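Kovham Police Oversight Records

Data card and README, release 3

Summary

The Kovham Police Oversight Records bring together written complaints about police conduct, the decisions that followed them, and the public meetings at which those decisions were discussed. The collection covers the city of Kovham and the neighboring towns of Fiken and Erneck. It was assembled by the Sabbagh Center for Civic Records for use by reporters, researchers, and residents who wish to follow a complaint from filing to outcome.

The release contains 1,151 complaint records and 483 meeting records. Each complaint record corresponds to one numbered filing, even where several people signed it. Each meeting record corresponds to one session of a city or town oversight board.

Contents

complaints.csv: one row per filing, with the month received, the town, the category assigned by the receiving office, and the final decision where one was published.

meetings.csv: one row per session, with the town, the month, the number of speakers listed in the minutes, and a link key to any complaint named on the agenda.

notes.txt: corrections made between releases, in the order they were entered.

codes.txt: the full list of category and decision codes, with the wording used by each town.

Sources and method

Complaint records were obtained through public records requests to the three municipal clerks. Kovham supplied its files in digital form. Fiken and Erneck supplied paper copies, which were scanned at the Center and typed by hand. Nives Parisi directed the typing and wrote the coding rules. Every typed record was read a second time by a different member of staff, and disagreements were settled by Settimio Marchetti.

Meeting records were taken from approved minutes only. Draft minutes were not used. Where a session was held in two parts with a recess of more than one day, it is counted as two sessions, following the practice of the Erneck clerk.

The three towns do not use the same categories. Fiken records "use of force" and "improper detention" separately, while Kovham placed both under "conduct" until the board adopted its revised form. The field category_local keeps the original wording. The field category_common applies a shared list prepared for this collection and should be used for any comparison between towns.

Known limits

The absence of a complaint does not show the absence of an incident. Advocates who spoke at the Kovham hearings stated repeatedly that many residents do not file, and the minutes of those hearings support the view that the form was difficult to obtain outside office hours.

Decisions are missing for 250 complaint records. In most of these the clerk confirmed that a decision had been reached but held that it could not be released. They are coded W (withheld) and must not be read as dismissed or unresolved.

Fiken did not keep minutes for closed sessions. Users comparing the number of meetings across towns should take this into account.

Speaker counts come from the minutes and were not checked against recordings. Written statements read aloud by a clerk are counted in Erneck and left out in Kovham.

Privacy

Names of complainants, witnesses, and minors have been removed. Badge numbers are replaced with stable codes, so that repeated filings concerning the same officer can be studied without identifying the officer. Free text longer than 2,000 characters has been shortened, and the field text_cut marks each such case. Amedeo Pellegrini reviewed the removal rules before the first release and again in April.
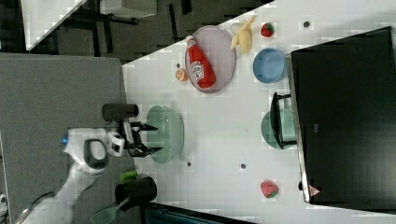

Users must not attempt to restore removed names by matching these records against news reports or court files. Anyone who finds a name left in the data by mistake is asked to report the row number to the Center and to refrain from quoting the passage.

Use and citation

The files may be copied, changed, and republished without charge, provided that the Center is credited and any changes are stated. News organizations publishing totals from this collection should name the release number, as corrections may alter the figures.

Suggested citation: Sabbagh Center for Civic Records, Kovham Police Oversight Records, release 3.

Changes in this release

Erneck meeting records added.
Duplicate Fiken filings merged under the earlier number.
Code W separated from code N (no decision reached).
Spelling of street names made consistent in the Kovham files.

Maintenance

The collection is maintained by Solène Perrin. Requests for correction should give the file name, the row number, and the public document that supports the change. Requests concerning privacy are handled by Marlina Raju and take priority over all others. Corrections accepted after a release is issued are listed in notes.txt and applied in the next release.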